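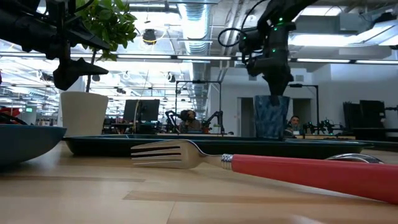 *Figure 1. Table setup with both arms, the tray and the blue pot.*

## 3. What went wrong

The goal for our project was simple enough to fit on a sticky note: two arms set a table together without running into each other. By December we had a system that could do this most of the time. This section covers the rest of the time.

### 3.1 The fault

We ran 113 trials in total. In 16 of them an arm stopped by itself partway through a move and refused to continue. The controller log gave the same message each time, "following error," followed by a joint number. A following error means the joint isn't where the software thinks it should be. We related to this.

At first we blamed the cutlery. A fork lying flat on a smooth table is a miserable thing to pick up, and our early grasps pushed down so hard that the arm was more or less doing a push-up on the tabletop. We raised the grasp height by 5 mm and the fork pickups got better. The stops kept happening at the same rate, so we had fixed a different problem from the one we were writing up.

### 3.2 Looking in the wrong place

Next we blamed our planner, Busa, which one of us wrote over a long weekend and the other had never trusted. Busa decides which arm goes first when both want the same part of the table. We replaced its output with a fixed script, where one arm moved and the other stayed parked. The script stopped too. An apology was made to the author of Busa and is recorded here at his request.

Then we swapped the two controllers. If the fault had followed the controller, we'd have had our answer and a warranty claim. It stayed with the same arm. We also retyped the speed limits from the Kaladico manual, and found one wrong digit that had nothing to do with anything.

### 3.3 The cable

Our adviser, Aslak Strömberg, came by to ask why we had missed the progress meeting. He watched one trial, pointed at the cable loop near the wrist and asked if it was supposed to get that tight. It wasn't. When the arm reached down over a tall object and then rolled its wrist past a certain angle, the loop pulled taut and dragged on the joint. Over a bowl or a flat item the arm took a different path and the cable had plenty of room. Of the 16 stops, all but two came on moves to or from the tall pot. We had that column in our spreadsheet for weeks and had never sorted by it.

The other two stops are still unexplained. We have listed them as "other" in the appendix.

### 3.4 Safety

A stop on a following error is the safe outcome, and the arm did what it should. We did not. For the first several stops we cleared the error and pressed resume with a hand still near the table, moving things back into place. With tension stored in the cable, the joint could jump when power came back. It did this once, by roughly a hand's width, and knocked a spoon onto the floor. The spoon was fine. We wrote it up on the Jarnthorpe lab incident form, which has a box for "injuries to persons" and none for spoons.

Our procedure after that:

1. Press the emergency stop before reaching over the table.
2. Release the cable by hand and check that the loop hangs free.
3. Step back past the table edge, then clear the error.
4. Send the arm home at low speed before starting another trial.

### 3.5 Fix and retest

We gave the loop more slack, moved the upper clip, and limited the wrist roll in software so the arm can't wind itself up again. The new clip came out of the Rustad parts drawer and is the wrong color. We then ran 42 more trials, all with the tall pot, and had no following errors. Those trials are not part of the 113.

The wrist limit does cost us something. There is now a strip along the far side of the tray that this arm can't reach at a useful angle, and the other arm has to cover it. Busa handles the handoff slowly. Its author is aware.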